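Stamped bracket plate

A stamped bracket plate is a flat or lightly formed sheet-metal part, cut and shaped in a press, that holds other components in place inside a machine, cabinet or vehicle. The name is used loosely. Catalogs also list such parts as mounting plates, carrier plates or simply "stampings," and attempts to draw firm lines between these terms have not caught on.

Form

Most plates begin as a blank cut from coil or sheet. Holes and square openings are punched for screws, clips or wiring, and one or more edges may be bent. A narrow strip set off from the main plate by a step is common where the part has to clear a neighboring surface. 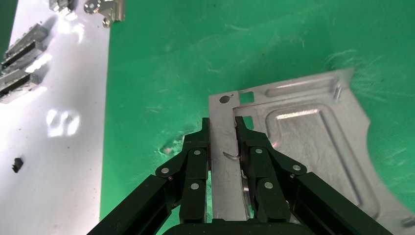
Raised ribs and embossed panels are usually said to make a plate stiffer. This is true in general, though sales literature tends to overstate it. A rib resists bending mainly across its own length, and a shallow panel in the wrong place may add little beyond a tidier look. The supplier Bandell once advertised an embossed plate as twice as stiff as a flat one, but gave no thickness or test load — without those the claim means very little.

Finish and defects

Punching leaves a burr on one side of the cut. Small burrs are often left alone, while larger ones can cut wiring or keep the part from sitting flat. Scratches from handling are mostly cosmetic on bare metal.

In a review of 2,141 plates from the Antwi works, Triin Kuusk passed 1,879 and set 192 aside for burrs. The remainder is not explained, and the figures should be read with care.

See also: Blanking; Embossing; Sheet metal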